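Aushilfe für die Ausgabe und das Packen von Bestellungen (m/w/d), Teilzeit
Standort Dorkstead
Eintritt: ab sofort oder nach Absprache

Fledeo betreibt in Dorkstead eine Kaffeetheke mit Straßenverkauf und beliefert Büros in der Nachbarschaft. Für die Frühschicht suchen wir Verstärkung an der Packstation.

Ihre Aufgaben
Getränke und Gebäck nach Bon zusammenstellen
Becher mit Deckel verschließen und auf festen Sitz prüfen
Papiertüten packen, beschriften und an der Ausgabe bereitstellen
Becher, Deckel, Tüten und Kleinteile auffüllen
Arbeitsfläche sauber halten, Leergut und Kartons wegräumen
Einmal pro Woche Bestand zählen und Nachbestellung an Arsenault melden

An einem normalen Vormittag gehen 80 Tüten über den Tisch, an Markttagen kommen bis zu 400 Becher zusammen. Heißgetränke werden stehend und immer zuletzt gepackt.

Das bringen Sie mit
Deutschkenntnisse, mit denen Sie einen Bon sicher lesen können
Belehrung nach dem Infektionsschutzgesetz (kann nachgeholt werden)
Bereitschaft, um 6 Uhr anzufangen
Erfahrung in der Gastronomie ist nicht nötig

Wir bieten
3 Schichten pro Woche, Dienstplan zwei Wochen im Voraus
Bezahlte Einarbeitung
Getränke während der Schicht frei
Befristung zunächst bis März, Verlängerung möglich
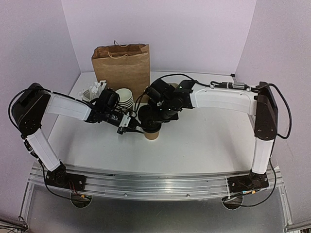 Foto: Fledeo / Beto

Braune Tragetasche, weiße Pappbecher, schwarzer Deckel: Mit diesem Material arbeiten Sie in jeder Schicht.

Bewerbung
Bitte schicken Sie uns einen kurzen Lebenslauf und Ihre möglichen Arbeitstage bis Dienstag, 1. September 2026. Ein Anschreiben brauchen wir nicht. Unterlagen können auch an der Theke abgegeben werden.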